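Tags, Clocks and Other Things I Lost August To

2/6/20

I promised a post on the pose tracking rewrite back when Fletau was a folder with a README in it. It now has two folders.

The short version: Fletau takes the fisheye video from a hand-held gripper, finds the square tags, and works out where the other gripper is relative to the one doing the looking. Plovcombe, our planner, then wants those poses on a tidy clock. The video and the clock have never been introduced.

My first fix was a buffer that matched each pose to the nearest timestamp. It ran for 2,000 frames and then began pairing the left hand with where the right hand used to be. Gumaro Tovar looked at the plot and asked if it was meant to be a flower.

The second fix was to interpolate, which I should have done first, and to throw out any pose older than 15 milliseconds. The flower is gone. So are a few good poses, and I'm still arguing with myself about those.

What's left is the tag detector. White walls and white shelves are hard on auto exposure, and a white cube doesn't help itself much against them. I've moved the threshold into a config file so that I can be wrong without recompiling. The cube on the second gripper has its pattern facing us, with part of another on top, and I like having both for checking the pose solver.

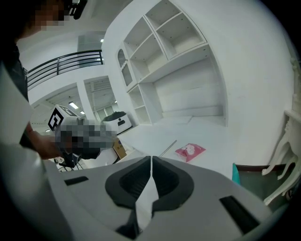 Still on the list for Fletau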